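Ticket 812 — Label printer prints everything 19 mm too low
Product: Skurka desktop label printer
Status: Closed, with reservations
Priority: Low (mine: high)

Opened Monday, 9:00 a.m.

Printer worked fine on Friday. This morning every shipping label starts 19 mm down the page, so the last line of the address lands on the next label. The post office is good, but it is not that good. I have a roll of 2,000 labels and would like to waste fewer than all of them.

Tried so far:
- Turned it off and on. Same.
- Turned it off, had coffee, turned it on. Same, but I felt better.
- Ran the calibration from the button on the front. It fed out 9 blank labels and blinked green, apparently pleased with itself.

Reply from Boros Support, 10:40 a.m.

Thank you for contacting us. Please confirm that the printer is plugged in.

Customer, 10:44 a.m.

It is plugged in. It is printing. It is printing in the wrong place.

Reply from Boros Support, 11:30 a.m.

Thank you for confirming. Please check the label size in the driver and make sure the roll guides touch the paper on both sides. If you use third-party software, tell us which one.

Customer, 12:15 p.m.

Driver size matches the box. Guides are snug. The software is Poto, which updated itself over the weekend. I did not ask it to. I opened its page setup and found a new field called "Top comfort margin." It was set to 19. I set it to 0, hit Save, and printed a label. Still 19 mm low. Went back in and the field said 19 again.

Reply from Boros Support, 1:50 p.m.

We do not support Poto. However, other customers report that the setting is stored per template — changing it on the main screen only affects new templates. Open the old template, change it there, and save it under a different name. Please also move the printer to a flat surface.

Customer, 2:20 p.m.

The printer has been on a flat surface all along, namely a shelf. I have cleared a spot for it on the desk anyway.
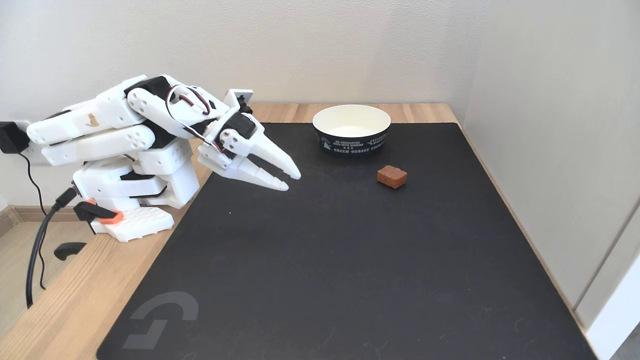
Attachment 1: Desk with the black mat, arm at left.

Customer, 3:05 p.m.

Saved the template as "Wullier returns NEW" and the first label came out where a label should. So did the next one. The old template still prints low and cannot be deleted, because Poto says it is in use. By whom, it won't say. I have renamed it "DO NOT" and moved on with my life.

Reply from Boros Support, 3:30 p.m.

We are glad the flat surface resolved your issue. Closing this ticket.

Customer, 3:32 p.m.

It was the template.

Related tickets
Green light blinks after calibration
Labels curl when left near a window
Poto update changed my default printer
Skurka feeds blank labels at startup
How to reopen a closed ticket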